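Fitted Sheet, Grid Pattern, from Sornura
Product review, Akildale Residents' Purchasing Office

The Purchasing Office reviews household goods before they are added to the approved list for furnished rooms at Akildale. Bed linen is the largest single item on that list. The office holds 200 fitted sheets in service at any time and replaces 50 of them each year. Sornura asked to be considered in December, and a trial was arranged in the east building.

The sheet is sold in one depth only. It fits the standard mattress without strain, and the elastic runs along all four sides. Residents who use a mattress topper found the corners short, and two of them returned the sheet within the first month. The office would like to see a deeper version before placing a full order. 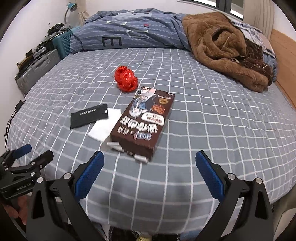 The grid pattern in grey-blue, with a boxed item on the bed.

Washing instructions are printed on a sewn label and are easy to read. The trial sheets were washed at the Koech laundry under the usual contract terms, with no special handling. Shrinkage was slight and stopped after the first few washes. The color held well. The cloth does come out of the dryer with more creases than the plain white sheets now in use, and it should be put on the bed soon after drying. The office does not iron fitted sheets and will not begin doing so for this product.

Comfort was judged by written comment. Most residents called the cloth smooth and a little cool to the touch. A smaller number found it thin – a fair remark, as it is lighter than the sheet supplied by Zorkitthorpe under the previous agreement.

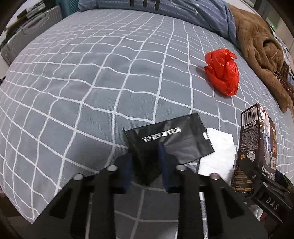
Housekeeping staff had a separate concern. A sheet with straight printed lines shows at once when it has been pulled on crooked, and rooms took longer to make up during the first weeks. Styliani Karamanlidis, who supervises the east building, reported that the delay had passed by the end of the trial. She has asked that new staff be shown the sheet during training.

The elastic remains the main question. One sheet lost its stretch at a corner and was replaced by Sornura without charge. The office will inspect the remaining trial sheets again after six months.

Rating: approved for standard mattresses. Not approved for beds with toppers.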